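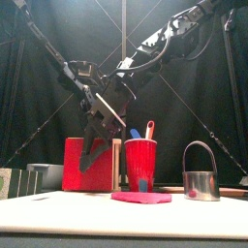 Both arms over the table, right gripper down by the red block.

3 Jun 2018
Posted by the bench, Killach lab notebook

This site uses cookies to remember your login. Accept / Manage settings

Planner again. The arms got into each other's space on the handover side, which they have been doing since I merged the new Jelix branch, and the log was perfectly calm about it. Minimum clearance reported: fine. Status: fine. I have started to distrust any message with the word fine in it, and I wrote most of them.

What I think is going on. Jelix plans the two arms separately and then slides one trajectory in time until the swept volumes stop touching. That works as long as both arms start when they are told to. The left controller starts when it is told to. The right controller finishes whatever is in its buffer first, then starts, and reports the time it was asked to start. So the schedule in the log is a very nice schedule that no hardware ever followed.

Checked by stamping the first encoder change on each side instead of the command. Right side lags by 12 control ticks on a cold buffer and by more when the previous move was long. Plotted it, stared at it, went for coffee, plotted it again with the same result.

Fixes tried, in order:

Padding the collision model. Old trick, old result. Enough padding to cover the lag and the planner decides the middle of the table is solid, then sends the right arm to the cup by way of the ceiling. Backed out.

Flushing the right buffer before each plan. Better, but the wrist gives a small hop at the flush and I don't want that hop near the pail handle. The handle is thin wire and Zakia already treats it as a rumor: some cycles it's in the point cloud, some cycles the pail has no handle and the arm is free to go straight through the loop. Left the flush in behind a flag, off by default.

Making the left arm wait for the right arm's first real motion. Dull, and it works. Costs a little at the start of every paired move. Ran the block and cup goals with 2 seeds each and the measured clearance now agrees with the predicted one closely enough that I stopped squinting.

Perception, while I was in there. Red block and red cup still get merged by the color segmenter when the gripper passes in front of the block – the mask breaks in two and the stray half goes looking for a friend. Turned on the depth split, which sorts out the block. The cup is still a mess on top, as the two handles sticking out of it get their own clusters and Zakia files one of them as a separate object floating in midair. It proposed a grasp for it, too. Decent score. Handles now inherit the parent if they overlap the rim, which will be wrong the first time somebody asks it to pull one out.

The pink cloth is too flat to clear the table plane threshold. It does not exist as far as the planner is concerned. Lowering the threshold brings back the cloth along with over 3000 points of tabletop, so it can go on not existing for now.

To do:
– put the real start stamp in the log and delete the fake one
– ask the Chung bench if their driver does the same thing, since ours was copied from theirs in November
– handle of the pail: try a hand-drawn capsule in the collision model and stop pretending we can see it
– replay the bad run against the wait-for-motion build
– rename status "fine"

Left the wait build on the rig. The flag is called flush_right, and please leave it alone until the hop is gone.

Recent entries
Right wrist hop, first notes
Jelix merge: what broke
Zakia depth split settings
Calibration after the table move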